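2026-07-25
By Stuart Entwistle
6 comments · 202 shares

Folding table inspection: checklist and comments

Applies to the garment folding table at the Prostden sorting room. Checked by Stuart Entwistle, with Prapai Jitpraphai reading back the items. The last full check was in June. Results are given as OK, ACTION or NOT CHECKED, with a comment where one is needed.

Part 1. Table surface

1.1 Top free of splinters and raised grain. OK.
Comment: Went over the whole top with a flat hand and then with a scrap of nylon lining, which catches on anything a hand misses. It did not catch.

1.2 No staples, pins or tag barbs left on the top. ACTION.
Comment: Two tag barbs found near the back. Removed. Barbs are to go in the lidded tin and not on the floor.

1.3 Top dry and clean before light-coloured items are put down. OK.
Comment: Wiped with a damp cloth and left until dry. No polish is to be used on this table. The Melar spray that was tried before June left a film and has been thrown out.

1.4 Table does not rock under load. OK.
Comment: Feet adjusted in June and have held.

Part 2. Denim before folding

2.1 Pockets emptied, front and back. OK.
Comment: Small fifth pocket still gets missed. Prapai asks that it is turned with one finger each time, including on children's sizes.

2.2 Zip closed and button fastened. ACTION.
Comment: An open zip will scratch the next pair in the stack. Three pairs in the morning batch had to be done again.

2.3 Jeans laid straight across the table before the first fold, with the legs together. OK.
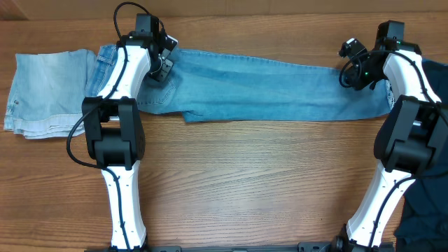 Item 2.3. Jeans laid lengthwise across the table, hem end to the left.

2.4 Hems brought level. ACTION.
Comment: Wide or worn hems tend to creep when the leg is pulled straight. Level them last, after the waistband is set. If one edge hangs lower than the other, open the fold and start again. Do not tuck it under, as the lump shows through once there are a few pairs on top.

2.5 Wear and damage looked at before folding. OK.
Comment: Fading at the hem or thigh is not a fault and does not need a slip. An open seam does. Rips are covered in Part 3.

Part 3. Ripped and distressed denim

3.1 Rear side up for the pocket check. OK.
Comment: Back pockets are easier to judge this way. Look for lifted corners and broken stitching.

3.2 Rips not pulled wider in handling. ACTION.
Comment: Keep hold of sound cloth on each side of the rip. The loose threads across a rip are part of the garment and are not to be trimmed. A pair was trimmed last month and had to be marked down.

3.3 Ripped pairs kept apart from plain pairs in the finished stack. NOT CHECKED.
Comment: No finished stack at the time of the check. To be looked at next time.
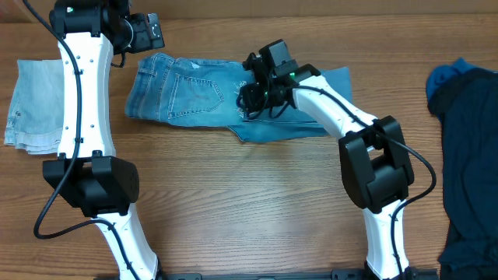
Photo: Prostden sorting room

3.4 Shades compared while both pieces are flat. OK.
Comment: Faded denim and even, darker denim go to different shelves. Compare on the table under the main lights. Comparing against the shelf edge gives a wrong result, as the shelves are in shadow.

3.5 Dark denim kept off pale fabrics. ACTION.
Comment: New dark blue can rub off. A sheet of tissue goes between if the two have to share a crate. Tissue was out of stock on the shelf and has been ordered from Cikar, 400 sheets.

Part 4. Stacking and crates

4.1 Stack no higher than the crate wall. OK.

4.2 Heavy items at the bottom, knits at the top. OK.
Comment: One crate had jeans over jumpers. Put right during the check, so passed.

4.3 Crate labels filled in. ACTION.
Comment: Crate 1692 had a label with no size range. The label must say what is inside, the size range and the initials of whoever closed it.

4.4 Crates lifted with both handles. OK.
Comment: A full crate of denim is heavier than it looks. Two people for anything going above waist height.

4.5 Split crates taken out of use. OK.
Comment: The old Tóth crates are going brittle at the corners. None split today. Keep checking them.

Part 5. Floor and access

5.1 Walkway to the shelves clear. ACTION.
Comment: Hanger bag left on the floor at the shelf end. Moved to its hook.

5.2 Cables kept out of the walkway. OK.

5.3 Fire door opens fully. OK.
Comment: Opened and closed twice.

5.4 First aid box complete. ACTION.
Comment: Short of small plasters. Prapai to replace.

Actions carried forward

Tissue: check delivery and put a pack within reach of the table.
Zips and buttons: reminder to go on the board, in large letters.
Labels: go through all closed crates and fill in missing size ranges.
Plasters: replace.
Item 3.3: check when there is a finished stack.

Comments (6)

Prapai Jitpraphai: Plasters replaced. I put in a second box as the small ones always go first.

Sorting desk: Is 2.2 for button flies as well? We get a lot of those.

Stuart Entwistle: Yes. All the buttons, top to bottom.

Sorting desk: It will slow us down a bit but fine.

Evening shift: We found five more crates without a size range. Done now, except for one that needs emptying to find out.

Stuart Entwistle: Thanks. Leave that one by the table and I will go through it with Prapai.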